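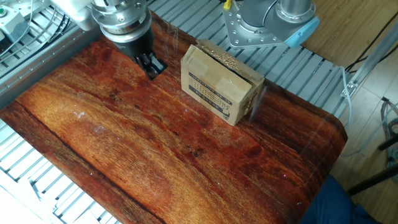 Issue 28, page 2

Workshop tips from the robotics club

Boxes are the first thing new members practise on at our Saturday session, and most of the early trouble comes from the box and the table. These tips were collected by Embla Nyberg and Adeel Magsi ahead of the Haworth round.

Old parcels are fine for practice. Choose one close to a cube, with firm sides. Press down any loose tape before you start, as a raised edge can catch on a finger.

A shiny tabletop looks smart but throws back the ceiling lights. If your program uses a camera, turn the box a little and try again before you change any settings.

Bring the gripper down slowly over bare wood. Stop short of the surface and write the height in your log. Varnish marks easily – ask Amna Bajwa, who has polished ours twice.

For work inside a box, fold all the flaps outwards first. Crease each one firmly along its edge or it will creep back up. Go in with the fingers pointing down and keep them clear of the walls. A small block of card makes a good first object.

Keep cables out of the way of the wrist, and leave enough slack for a full turn.

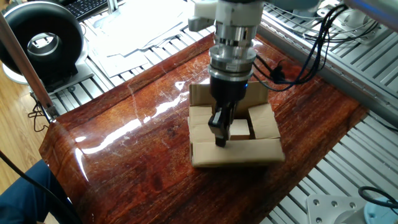 Before you pack up

Save your program under your own name. Wipe the table with a dry cloth, flatten any boxes that have gone soft and put the good ones back on the shelf. Nithin Mudaliar has the key to Room 362.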